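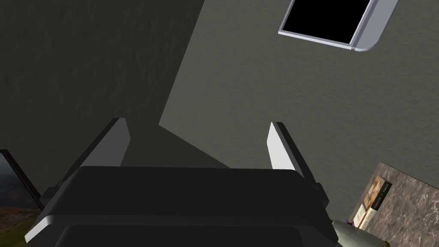
What should be bought first, the arm or the gripper?
The gripper, or at least the gripper on paper. Its weight and reach settle which arms are worth quoting for, and a change of gripper after the arm is ordered is the most common cause of a second purchase order.

Speaker notes, equipment planning session, Esstead, February 2023

Slide 1. Title. Leave it up while people find seats. Say that the talk covers one handling cell, from first estimate to sign-off, and that questions on pricing can wait until slide 6.

Slide 2. What the budget has to cover. Read out the headings only: arm, gripper, mounting, guarding, simulation, installation, spares, training. Point out that the first draft of our own budget had the first two and nothing else. Guarding was added in June, after the layout had already been agreed, and the layout then had to be drawn again.

Slide 3. Gripper choice. Two parallel fingers with flat plates will cover most boxed and flat-sided goods. Round or glossy items need a different pad, and pads should be priced as consumables. Quote the stroke, the closing force and the mass of the gripper together, because suppliers tend to give them on separate sheets. The open width matters as much as the closed one: wide-open fingers need clearance on both sides, and shelves are rarely drawn with that in mind.

Payload. The figure in the brochure is for the arm alone. Take off the gripper, the bracket, the cable and the pad before comparing it with the load. On the Hornemix quotation this removed almost half of the stated figure. Pause here, as this is the point people write down.

Slide 4. Simulation before purchase. We ran the layout in simulation before asking for firm prices. Licence: 900 pounds for the year, one seat. Staff time was the larger cost and should have its own line. Explain what simulation settled: reach, collisions with the wall, and whether the gripper housing hid the work from the wrist view. Explain what it did not settle: friction, cable wear, and the behaviour of soft packaging. Do not claim more than this if asked.

If there is a question about lighting, say that shadows were varied between runs, and that the detection software should be tested against dark patches on plain walls before acceptance. Lastero offered this test as an extra. Kröger included it.

Slide 5. Comparing the three quotations. Show the table. Kröger was highest on purchase price and lowest over 5 years once service visits were added. Lastero had the shortest delivery time. Hornemix left out commissioning, and the revised offer came too late to score. Mention that all three were asked the same questions in the same order, and that the question sheet is in the handout.

Slide 6. Spares and wear. Finger pads: budget for 200 a year at two shifts, 100 at one. Keep a complete spare gripper on the shelf if the cell feeds anything downstream. A spare arm is hard to justify at our size.

Slide 7. Approval. The finance form has one box for equipment and one for services. Simulation went in services and was queried twice. Put it under equipment, with the licence term stated.

Slide 8. Contact details and handout. Take questions. The payload worksheet is on the last page of the handout, with the blank column for the reader's own gripper.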